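Review of the Botier Hand Kit
Project report, 6/16/26

Our group tested the Botier hand kit for 14 days in May, with the Lestby software. We wanted to know if a student team can use it without help.

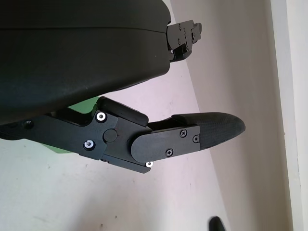 Assembly was slower than the manual promises. The manual shows one finger only from the front, so we had to guess the order of the plates. The silver screws at the hinge are easy to find against the black parts, but the black ones on the cover plate are not - good light is necessary.

The main task was stacking colored cubes on a tape marker with two hands. 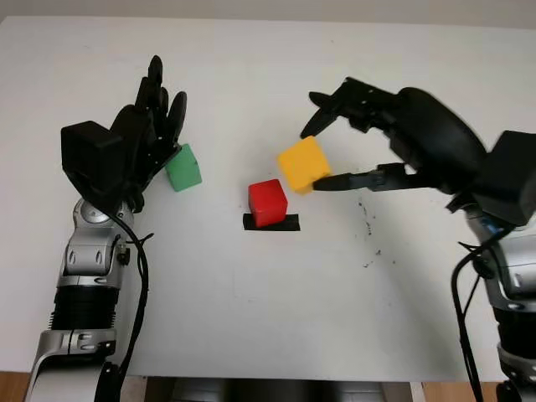
Results
We made 300 attempts. Most failures came from the release, when the fingers opened too early.

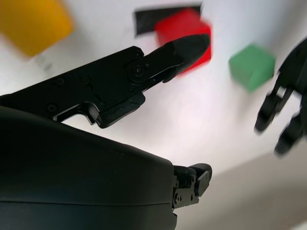
A lower speed helped with this, but each attempt then took longer. We recommend the kit - with a better manual.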